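How to Sort, Match and Fold Socks on a Flat Table

We use cookies to improve your experience on this site. By continuing to browse you accept our cookie policy. Accept | Manage settings

This method covers a mixed load of adult socks in several colors. It assumes the load is fully dry. Damp cotton holds creases and makes the cuff hard to turn.

You will need:
– a flat, light-colored surface, wiped clean
– one open basket or bin for finished pairs and leftovers
– good overhead light

Two small tables pushed together work as well as one large table. Keep the back half for waiting socks and the front half for the sock being handled. A white top is best for telling navy from black.

Step 1. Lay out the load

Empty the load at the back of the table and take one sock at a time to the front. Press it flat with the palm, then move it to a row. Set the socks side by side and leave a gap of 2 inches between them.

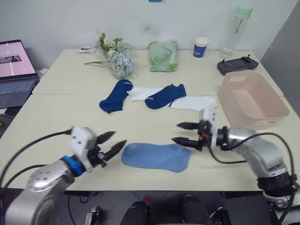

Fuzzy socks go in the row last. They shed lint onto dark cotton, and the lint is slow to remove. If a dark sock has already picked some up, set it aside for the lint roller.

Step 2. Separate socks from everything else

Mixed loads usually include washcloths, small towels and other items. Pull these out before matching. A crumpled white cloth and a crumpled white sock look much the same until they are opened out, so open every white piece. Dark socks can be left wherever they land at this stage. 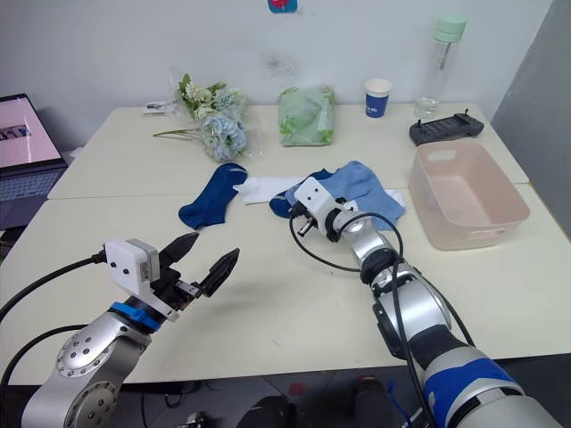 Photo: Alden Home Textiles / sheet 3205

Step 3. Flatten each sock

Socks often leave the dryer twisted, with the heel folded over the foot. Correct this before comparing lengths:

1. Find the cuff and open it with two fingers.
2. Hold the cuff and pull the toe gently until the heel pops out.
3. Lay the sock on its side, heel toward you.
4. Smooth from the cuff to the toe, one pass only.

Ribbed legs need more care. Pull along the ribs, never across them, or the leg will widen and the cuff will not sit level.

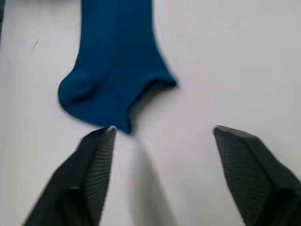 If the fabric is still doubled under the cuff, reach inside and push the fold out from there. Pulling from the outside stretches the knit.

Step 4. Match the pairs

Match by color first, then height, then cuff detail. The cuff is the most useful check on white low-cut socks, where a thin stripe may be the only difference between two styles. Place the first sock with the toe toward you and the candidate farther back, then compare the stripes for width and shade.
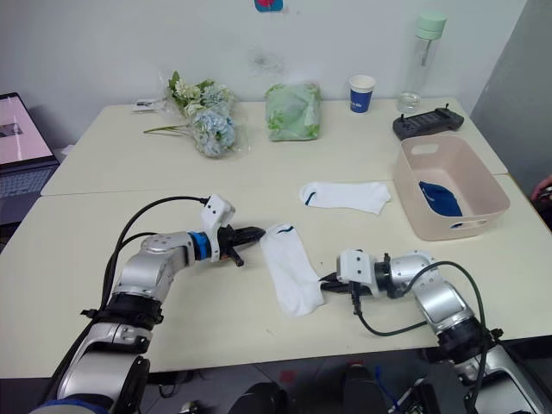

Stack the pair with toes and heels aligned. Fold once, toe to cuff. Do not ball the pair – turning one cuff over the other wears out the elastic. Singles go in the basket and stay there for 4 washes before being moved to the rag bag.

A load of some 6 pairs fits a shallow drawer in one layer, folded edge up.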